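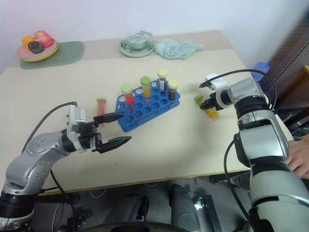
Uvholm Parish Place-Name List

Version 2 of the list, Nov 8, 2025
Maintained by Chiyo Oshima

What is in this package

The list contains 2912 names of fields, paths, wells, hills, bays and houses in the old parish of Uvholm. For 1458 of them we also have a short note on what the name means or who used it. The names come from paper slips and from two handwritten registers which were kept in a cupboard at the Kedmont local history room. I typed the slips myself, and the registers were typed together with the evening group in Eltbridge.

I am not a linguist by education. I have tried to copy what is written and to keep my own opinions in a separate column, so that a person who knows better can throw them away without losing anything else.

Files

names.csv - the main table, one row for each name
notes.csv - the longer notes, joined to the main table by the column name_id
informants.csv - initials and farm for each person who gave names to the collectors
changes.txt - what is different from version 1

All files are in UTF-8 with comma as the separator. If you open them by double click in a spreadsheet program, please check that the letters with accents look right before you save anything. In version 1 I saved once over a damaged copy and it took me most of March to repair it.

Columns in names.csv

name_id: a number which never changes. If a row is removed, its number is not given to another name.
name_written: the name exactly as it stands on the slip or in the register, with the capital letters and the spelling mistakes of the collector.
name_modern: the form which is used on present maps, if there is one. Empty if there is none.
kind: one word from a closed list (field, path, well, hill, bay, house, stone, bog, other).
farm: the farm to which the place belonged when the name was collected. This is sometimes different from the farm today.
source: S for slip, R1 for the first register, R2 for the second register.
page: page in the register. For slips it is the number in the upper corner, where there is one.
certain: yes, no or partly. See the next section.
comment_co: my own comments. You can ignore this column.

How sure are the readings

The first register is written with a very clear hand and gave few problems. The second one was written in pencil, and in several places it has been rubbed against the opposite page. Where two of us read the word in the same way without speaking to each other first, the column "certain" says yes. Where we agreed only after discussion, it says partly. Where we did not agree, it says no, and both readings stand in name_written with a slash between them.

Please do not treat "partly" as if it was "yes". One earlier user made a map of all names with the ending -vik, and some of these endings are in fact -vig or only a line of pencil.

Duplicates

Many places appear more than once, because the slips were written first and later copied into the registers, but not all of them and not always in the same form. I have not merged them. The spelling can change between slip and register, and this change is for some readers the interesting part. If you need one row per place, group by farm and name_modern, but remember that the empty name_modern cells will then fall together into one big group.

Coordinates

There are no coordinates in this version. The Ruiz-Ortega survey has a good grid for the parish, and it would be possible to connect most of the house names to it. For the fields it is harder. Many of them were joined together when the drainage was done, and the old borders can be found only on foot or in the memory of people who worked there. I have started with the north shore, but it is too early to share.

Persons and privacy

The informants are given by initials and farm only. The full names are on the slips, and the history room in Kedmont can show them to relatives who ask. Nine names of fields were left out at the wish of the family, and they are not counted in the total. A few house names are nicknames and not very kind ones. I kept those where the person behind the nickname has been dead for a long time.

Changes from version 1

- The second register was added. Version 1 had only slips and the first register.
- The kind "brook" was removed. Those rows are now under "other", with the word brook in comment_co. This was perhaps a mistake and I may bring it back.
- The farms Nordgard and Nordre Gard are now one farm. They were always the same.
- Double spaces were removed from name_modern, but not from name_written.

Known problems

Rows from the loose slips at the bottom of the box have no page number and sometimes no farm. They were sorted by handwriting, which is a weak method. The letters u and n cannot be separated in one of the hands. Some stones have the kind "hill", because the collector used the same word for both.

Use and credit

You may copy, change and print the list, also in a book which is sold. Please write "Uvholm Parish Place-Name List" and the version number somewhere. If your society prints more than 1000 copies of something with the list in it, I would be glad to get one copy for the shelf in Eltbridge, but it is not a condition.

Corrections

Corrections are very welcome, above all from people who grew up in the parish. Send the name_id, the form you know, and who used it - your grandmother is a perfectly good source. I answer slowly during the lambing and a little faster in winter. Letters can be left at the desk of the history room in Kedmont, marked with my name.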